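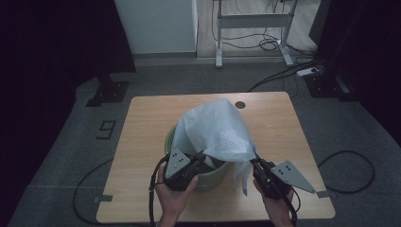
Right, start with the bin question. Ask the room who'd pay for a machine that changes the bin bag. Wait for hands. Most go up, then I say the price and they come down again.

My line for today: picking things up is nearly there, bags aren't. A bag has a different shape every time you touch it, and a bucket doesn't care how you feel about that. At Talukder we logged 237 goes at getting a liner over a rim and 87 were good enough for my mum. Pause here – she's a tough marker.

Mention Eftychia Tsakiris and the Kavura stockroom (she's in row two, don't make her stand up).

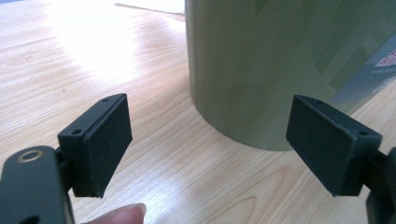 Reading time: 1 minute

Now the easy half. Something upright and round on a table, two flat fingers, a gap between them. Shop-floor people love this bit! Stacking, sorting, shifting from A to B, I'd say yes, give it a go this year. Glossy surfaces can still muddle the cameras, so say that before Trasetti's lot do.

Skip the Garden story if we're past 20 minutes. Otherwise tell it quickly and go to questions – someone will ask about ironing. The answer is no.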